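Unit 7: Care and Handling of Reusable Food Service Equipment
Certificate in Institutional Catering, Skellarthorpe Campus
Course handout, second half of term

Scope of this unit

These notes accompany the Wednesday lecture and should be read before the practical. They deal with the equipment on which meals are portioned, carried and returned in hospitals, residential aged care and school canteens. Crockery and cutlery are treated in Unit 8. Students who have not completed the food safety prerequisite are not permitted in the wash-up area and should speak to the course office.

Terms used

Serviceware means any item that comes into contact with a meal or its container between the servery and the diner. A carrier is an item that supports other serviceware but is not intended for direct contact with unwrapped food. The flat trays used on ward trolleys are carriers. An insert is a divided or undivided dish that sits within a carrier. The distinction matters in the audit, where carriers and inserts are recorded on separate sheets.

Cleaning and sanitising are separate operations. Cleaning removes soil, grease and detergent residue. Sanitising reduces the number of micro-organisms on a surface that is already clean. A surface that has been sanitised without first being cleaned is to be treated as soiled and returned to the start of the line.

The return line

Returned trolleys are received at the soiled end of the wash-up area and are never taken through the servery. Liquids are emptied first, then food waste is scraped, then paper is removed. Items are pre-rinsed with warm water. Very hot water at this stage sets protein and starch to the surface, and the machine will not shift it afterwards.

Items are racked so that water can reach every face. Carriers with raised rims are placed on edge, facing the spray, with one slot left vacant between each. The final rinse in a hot-water machine must reach 80 degrees Celsius, read from the gauge during the cycle and entered in the log. Where the gauge is faulty the machine is taken out of service, and the three-compartment sink procedure in Appendix B applies until a technician has attended.

Drying is by air. Tea towels are not used on any item in the return line. Plastics hold less heat than stainless steel and come out of the machine wetter, so a longer standing time must be allowed in the roster. Stacking before items are dry is the most common fault recorded in student practicals.

Inspection

Each item is inspected at the clean end under good light. The inspector looks at the contact surface first, then the rim, then the corners and the underside. Moulded ridges and the angle between the floor of a tray and its rim are where residue collects, and a fingertip drawn along the angle with a clean glove will often find what the eye has passed over. 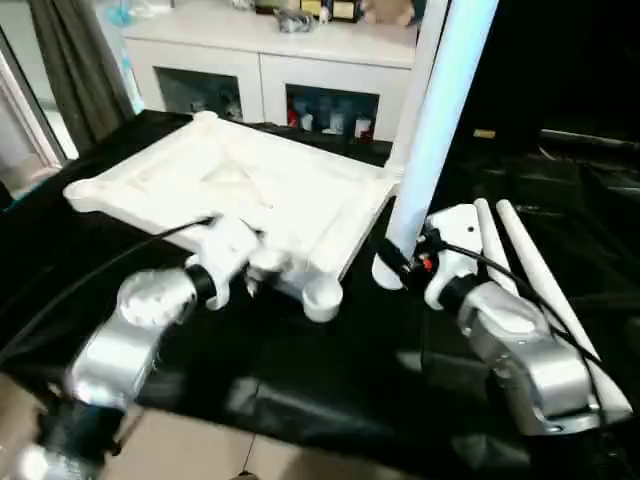
Several students have asked whether light scratching alone is grounds for rejection. The Ferkix depot, which supplies the campus, replied that in its view a scratch that can be seen but not felt is cosmetic, and that it would sooner have such items kept in use and looked at again in November than sent back by the carton. The course adopts that position for carriers. It does not adopt it for inserts, where any scratch that catches a fingernail is to be recorded and the item withdrawn.

Cracks, chips, lifting surfaces and persistent odour are grounds for withdrawal in every case. Withdrawn items go into the red crate and are entered in the discard log with the reason stated in full. "Damaged" is not a sufficient entry.

Storage and stock levels

Clean items are stored at least 15 centimetres above the floor, inverted or covered, and away from chemicals. Stacks must be no higher than the shelf guard. The Hägglund shelving in the training kitchen has adjustable guards - these are set at the start of term and are not to be moved by students.

Stock is held at 2 complete sets for each meal place, one in service and one in the return line. The training kitchen opened the year with 281 carriers on its register. Losses are normal in any institution and arise chiefly from items left on wards, items discarded with waste and items borrowed by other departments. The register is kept in Pliseo, to which students have read access only. Corrections are submitted on the yellow form.

Preparation for the practical

Bring enclosed non-slip footwear, a clean apron and a pen. Hair is to be restrained before entering. Pairs will be assigned at the door and each pair will process one trolley from receipt to storage, completing the temperature log and both audit sheets. Marks are awarded for the records as well as for the work itself - an unlogged cycle is assessed as a cycle not done.

Questions for discussion

Why are carriers and inserts audited separately when both pass through the same machine?
What should be done with a full rack if the rinse temperature is found to be low halfway through the cycle?
How would the stock level need to change in a facility that washes only once a day?

Reading for next week: Unit 8, sections 1 to 4, and Appendix B.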